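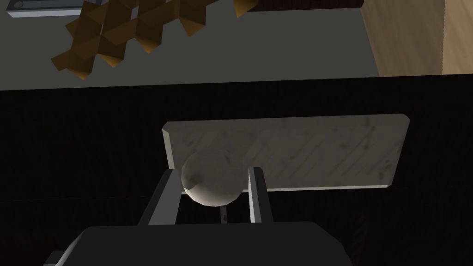

Preparing a Wooden Cabinet for Storage

1. Empty the cabinet. Remove all shelves and label each one with its position. Keep screws in a sealed bag.

2. Wipe every surface with a soft, barely damp cloth. Dry it at once with a second cloth.

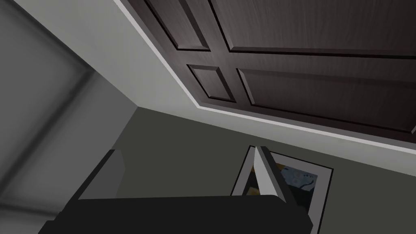
Do not use spray polish. Residents of Groratholm House should collect cloths from the Stostthorpe office before 4 p.m.

3. Leave the doors open overnight.

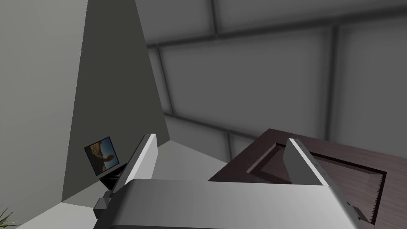 In the morning, close them and tie the handles with cotton tape. Cover the cabinet with a clean sheet. Plastic wrap is not permitted in the storage rooms.

4. Complete Form 2744 and attach one copy to the sheet.

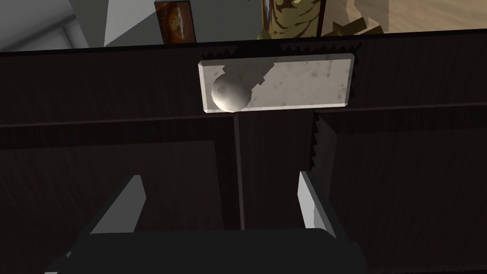
Dark wooden cabinet.

Last updated: June
Contact: Stostthorpe Storage Office, extension 79 | Back to top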